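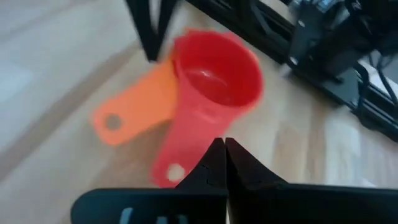 QUIROGA, July – Home bakers in the Quiroga area will have a new place to weigh, mix and compare notes starting this month, when the Triltorora community kitchen opens its doors for a Sunday baking program.

The kitchen, on the ground floor of the old Lukex building, will open at 9 a.m. each Sunday and close at 1 p.m. Sessions are free for residents. People from outside the area can attend if there is space, but residents get first choice of the work tables until the Friday before.

The program grew out of a survey the kitchen sent to households in the spring. It drew 629 replies. Bread was the most requested subject, followed by pie crust and birthday cakes. A large share of the people who wrote in said they owned a recipe they could no longer get to come out right, often one passed down on a card with no oven temperature on it.

The first session will deal with measuring. Organizers said most of the failed cakes and dense loaves described in the survey could be traced to too much flour. A cup scooped straight from the bag packs the flour down and can hold a good deal more than a cup filled with a spoon and leveled with a knife. Participants will fill the same cup both ways, weigh the results on a kitchen scale and write down the difference.

Plastic measuring cups, in red, orange or any other color, are fine for the class, and people are asked to bring the ones they use at home. Older sets do not always agree with one another, and the kitchen will have a scale on each table so that bakers can check theirs with water. Anyone whose cups are off can mark the true amount on a piece of tape and keep using them.

Later sessions will cover yeast doughs, rolling and chilling pastry, and baking in small ovens. A session on converting old recipes to weights is planned for the end of the summer. Participants should bring an apron, a towel and a container to carry food home. Flour, sugar, butter and eggs will be supplied.

The supplies are being paid for by Gernent, a grain mill outside town, which is also giving the kitchen 1000 pounds of bread flour for the season. Whatever is left over will go to the food pantry on the same street. The mill has asked for no say in the recipes used, and the classes will not be tied to its products.

Space is limited to 37 people per session. That number was set by the fire code for the room and cannot be raised this year. Places can be reserved at the front desk or by phone on weekday mornings, and a waiting list will be kept for those who miss out. Children age 9 and older may attend with an adult. Each child counts as one place.

The kitchen's regular weekday hours will not change. The large ovens will be unavailable for private bookings on Sunday mornings while the program runs, and groups that already had those hours have been offered Saturday afternoons.

Parking behind the building is closed for resurfacing through the end of the month. Visitors should use the lot across from the post office and enter by the side door. There is a ramp at the front entrance, and drivers may stop there to let passengers out.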